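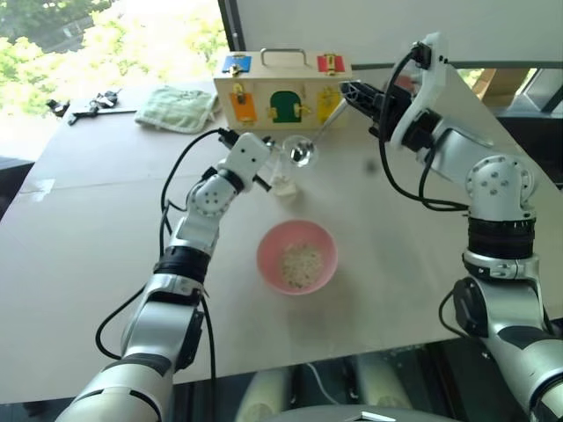

Ticket 143: Table check before scooping episodes
Project: Melement
Opened by: Chutima Panyasiri
Assigned to: Decha Thongdee
Priority: normal
Status: closed

Mar 6, 2026, Chutima
Went through the January rice scooping set for Zetton. 14 episodes were marked "pass" with grains on the table at the start. Our rule says the table is wiped before each run, but the start form has no line for it. Operators read the rule in different ways. Please fix the form.

Decha
Checked the Wannasri copy of the rules. Section on loose material covers the floor and the arm joints only. Tabletop was never added.

We use cookies to remember your settings. Accept / Manage

Decha
Proposed text:
- Wipe the table before the start pose. Dark specks count as loose material.
- Cables on both arms must hang clear of the bowl and cup through the full reach.
- Objects not used in the task may stay at the back if they are in the layout sheet. Otherwise remove them.
- Keep the ladle over the table at all times while it is held.

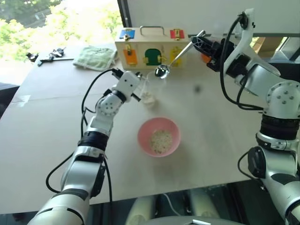
Cup in left gripper, ladle in right, bowl between the arms.

Chutima
Fine with me. What is the speed limit with a tool held? The old rule said 1,000 mm/s, and I don't want that next to an open bowl.

Decha
Set to up to 400 mm/s in the Rorkow profile for any run with grain. Form now has a yes/no line for the table. No default answer, so it can't be skipped.

Chutima
Tested the form, it blocks the start if the line is blank. The 14 episodes are relabeled "review". Closing.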